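October, late, tea gone cold

Lost to Huguette again. She brought the swamp army she has been painting since spring, and I brought the Ferrand Lancers, who are worth 800 points on paper and perhaps 57 on the table. The Lancers charge beautifully. They charged into a bog in the first turn and stayed there, looking noble, until she got around to shooting them.

I had a plan, too. I wrote it on the back of a pharmacy receipt. It said "hold the left, wait for turn three." By turn three there was no left.

Sylvain was umpire, a job he gave himself. He has read the new Trerkodum rulebook twice and quotes it by paragraph. When I asked if my captain could see over the ruined mill he lay down on the floor with one eye shut for so long that Apolline put the kettle on. Verdict: the captain could see the mill very well. I have asked for this to be put on my headstone.

The new rule about routed cavalry is a mess, by the way. If they run toward a friendly unit they stop and rally, fine. If they run toward a friendly unit that is also running, page 41 says one thing and the summary card says the reverse. Sylvain wants to write to Broklow. He has written to Broklow before. They sent him a sticker.

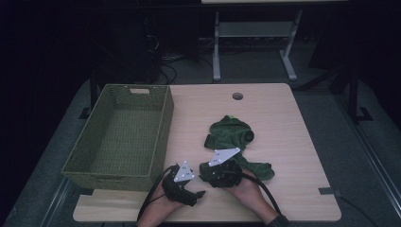 Afterward we argued about the campaign map. Aurélien drew it last winter and it has rivers running uphill, but we're all attached to it now. Huguette holds both crossings and the salt road. I hold a forest with nothing in it and a town whose name Aurélien spelled two ways, so I'm claiming it as two towns. Lucienne holds the coast and refuses to attack anyone. She just builds lighthouses. She is going to win.

Did some painting after supper to feel useful. Ten spearmen, undercoated in that Cona gray I bought because it was cheap, and now I know why it was cheap. It went on like porridge. One of them has no face anymore. I've put him in the back rank and called him a veteran. Started on the shields and got as far as four before my eyes gave out. The red is too pink. Apolline says it's salmon and that salmon is a perfectly good color for a regiment that gets eaten.

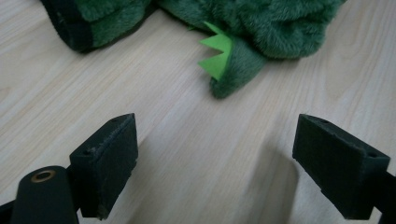
I should sell the Lancers. I say this every fall. Then I open the case and there's the standard bearer with the tiny embroidered flag that took me most of a February, and I close the case again. Maybe drop two squads and buy a cannon. Huguette has a cannon. Huguette has three, and a thing on a barge that I still don't believe is legal, although Sylvain found the paragraph.

Next game is against Aurélien, who forgets his own special rules and then remembers them all at once near the end. I might beat him if it's short.

To do: strip the faceless one — or leave him, he's growing on me. Find the other set of dice. Glue the captain's arm back on. Ask Lucienne what the lighthouses are for, and don't let her change the subject.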